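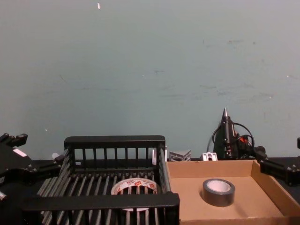 Fig. 2. Packing table with slatted crate (left), tape roll inside, and open shallow box (right).

Section 4: Setting Up Your Packing Spot

Welcome to the fun part! A good packing spot takes a few minutes to lay out, and once it's done you'll fly through a pile of orders (or a closet's worth of hand-me-downs, or whatever you're sending out). These steps work for any Jorico crate and any low-sided box.

1. Clear a table and push it up against a wall. The wall keeps things from sliding off the back when you get going.

2. Set the crate on your left and the open box on your right, side by side. Left-handed? Swap them!

3. Put your tape in the crate, lying flat on the slats. A roll stood on its edge will wander, and the open bars let you spot it from your chair.

4. Fold the box flaps all the way out and run your hand along the bottom. Feel for grit or staples.

5. Lay your first item in the box before you cut any tape. If it sits higher than the sides, go up a size.

6. Tape the bottom seam, then one strip across each end. For anything heavy, do the bottom seam twice.

Note: The crate holds tape, scissors, labels and a marker with room to spare. Xuelian Ye, who tested this layout for us, packed 157 boxes from one table in May and never once hunted for the tape. We love that!

Note: Dark tabletops are great for finding stray bits of clear tape. On a light table, fold over the end of the roll after each cut.

CAUTION: Don't keep an open blade in the crate. The point can poke out between the bars.

CAUTION: Slatted crates are for supplies, and small parts will drop through the floor. Put screws and beads in a lidded tub first.

7. When you finish for the day, return everything to the crate and carry it by the rim with both hands. Wipe the table down before you start again.

Short on space? Try the shelf layout in Section 5, drawn up by Xiuying Qin for the Barkutlow store. It fits in a hallway!

Last revised 2nd October

Related guides
Choosing a Box Size
Wurnine Label Holder: Quick Start
Shelf Layout for Narrow Rooms
Cleaning and Stacking Your Crates
Guo Tape Cutter: Changing the Blade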